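Two arms, one small object, and the chore question again

Every few months I go back to the same question: can a general-purpose pair of arms do the dull jobs in a kitchen or at a packing bench? My answer in December was no, with some exceptions. It has moved a little since then.

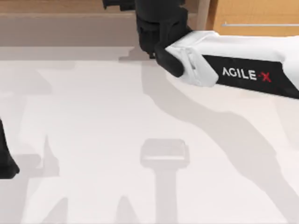 The chore I keep using as a yardstick is clearing a surface. It sounds trivial. A person walks past a table, picks up whatever is on it, puts it where it belongs and keeps walking. No one writes a procedure for this. For a machine it breaks into perception, reach, grasp, transport and placement, and each step has its own way of going wrong.

Simulation is where most of my hours go, for cost reasons. A run in the simulator takes 16 seconds on my desktop, and a failed grasp breaks nothing. Over the winter I logged 596 pick attempts on small flat items placed on a plain table, with two arms available and only one needed. I won't publish the success rate, as I changed the gripper friction twice along the way and the early runs aren't comparable with the later ones. The failure categories held steady, though.

The largest category was height error. A flat object on a pale surface gives a camera-based policy little to work with. Close the fingers slightly too high and they pass over the top. Too low and the tips press into the table, which a simulator will often forgive and a real motor controller will not. Tall objects such as mugs and bottles are much more tolerant. Anyone who quotes a pick rate should say how tall the objects were.

The second category was shadows. An arm throws a shadow, the shadow moves with the arm, and a policy trained under flat lighting can treat a dark patch as part of the thing it is supposed to grab. Kári Mikkelsen suggested randomizing the light direction at every reset. That helped, at the price of a training run that took 40 hours. Light gray objects on off-white tables are still worse than I'd like.

The third was choosing an arm. With two arms and one object, the sensible rule is to use the nearer one and park the other. Learned policies don't always find that rule. Mine would sometimes start both, hesitate, and let one drift back. I ended up hard-coding the choice, and I have no plans to apologize for it.

Qistina Ismail works on the shop-floor side at Vestergaard and has a different view of all this. Her parts arrive in known trays, the lighting is fixed, and a miss costs a few seconds. She considers single-item picking good enough to schedule work around, provided a person checks the cell each shift. Her complaint is changeover. A new part means new data, and for short batches the data takes longer to collect than the batch takes to run by hand.

Homes have changeover all day long. The table holds keys in the morning and a plate at night. Drawers and cabinets add another layer: a long bar handle is a reasonable target for a parallel gripper, but the door then has to be pulled along an arc while the base stays put. I have tried this in simulation with a hinged door and got it open on some seeds. I would not let the same policy near my own cabinets.

So my current scoring is as follows. Picking one rigid item off a clear table: close to usable. Clearing a cluttered table: not yet. Opening a cabinet and putting the item away: a research project. Wiping the table afterward: better than I expected, as long as the surface is flat and no one asks about corners.

Next up is a version of the task with thinner items, starting with a coaster. Bergþóra Holst has sent me her contact settings, and I'll rerun the height tests with those before changing anything else.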